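Narnetetti Community Theatre Wardrobe Group
Minutes of the January meeting, held in the supper room, 7 pm
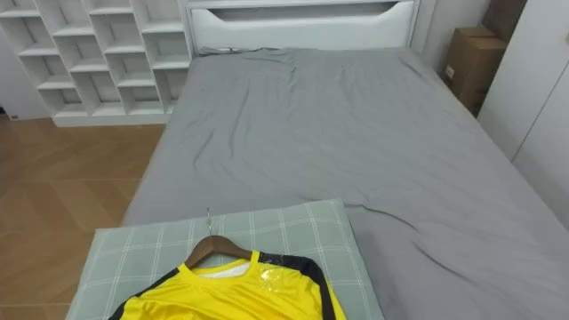

Yellow and black long-sleeved shirt on its hanger.

Welcome and apologies
Arnar Bach was in the chair and welcomed everyone back after the holidays, with a special hello to the three new faces who had braved the heat to join us. Apologies were received from the lighting crew, who were up the ladder next door and could be heard throughout the evening.

Minutes of the last meeting
Taken as read, with one correction. The velvet cloaks were lent to the Vakar Players, and not given to them, and we would very much like them back before the winter show. Arnar will ring them.

The wardrobe sale
There was a long and good-humoured talk about the sale, which has been on the cards for two years now. The racks are so full that the younger cast members can't get a coat out without bringing down its neighbours, and everyone agreed the time had come. The sale will go ahead in the main hall from 9 am to 1 pm on the same morning as the school fete, so that we catch the passing families. Shirts and blouses will go on one side, and coats, gowns and anything with a hoop in it on the stage, where there is room to turn around.

Pricing took up a good half hour. Some felt that everything should be the same price to save fuss at the table, and others pointed out (quite fairly) that a lined frock coat is a good deal more work than a pair of pirate trousers. It was settled that most pieces will carry a coloured tag, with the better coats priced one by one. Nothing will be marked above $80. We hope to raise up to $3000, which would see the new shelving paid for with a little left over for thread and elastic.

Moved that the sale go ahead on these terms. Carried.

Shelving
Two quotes have come in. Liapis came and measured the store room and were very pleasant about the state of it, and their price includes fitting. Vesell were cheaper by $400 but would leave the shelves in boxes at the door, and after some looking around the table for anyone handy, the meeting chose Liapis. The shelves by the window are to be kept for hats.

Mending night
The December mending night was a lovely evening and well worth doing again. The whole chorus line from the harbour show now has its buttons back, and the kettle behaved itself. Please bring your own small scissors next time, as the group's pairs have wandered off again. Anyone who has taken costumes home to wash is asked to write them in the blue book – even if it is only one sock.

Winter show
The director's costume list has not arrived. We do know there are to be sailors, a judge and a wedding, and possibly a second wedding. Measuring of the cast will start once the parts are settled, and the tape measures are in the biscuit tin.

Other business
The iron is dripping and should be used without steam for now. The hall has asked that we lock the side gate when we leave. A thank you card was passed around for the neighbours who stored our hat boxes over the summer, and Arnar will drop it over with a jar of plum jam.

Actions
Arnar: phone Vakar Players about cloaks; accept the Liapis quote; deliver card
Everyone: hangers for the sale, please – at least 30 more are needed

The meeting closed at 8.50 pm and was followed by tea and a very good lemon slice. Next meeting in February, same room, same time.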